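3.2 Bedding and sleep in the Culamgate homes

I went through all 114 sleep diaries myself (twice!), and people wrote far more about their sheets than I ever asked them to.

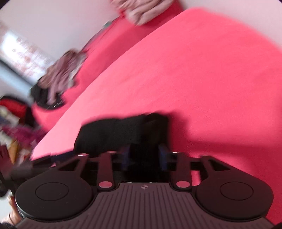

So did changing the sheets more often help anyone sleep? A little, mostly in May, when the rooms got warm.

Wilmer Ayala thinks the diaries flatter us, and he may be right.

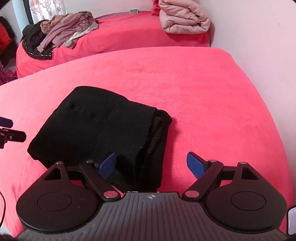 Figure 2. Culamgate.

My own hunch is that a fresh bed gets people under the covers earlier. I'd love to test that with the 120 homes in Vatavano next. The ribbed gray grip in Figure 2 has nice fine ridges, and one diary keeper wanted a mattress topper with just that texture.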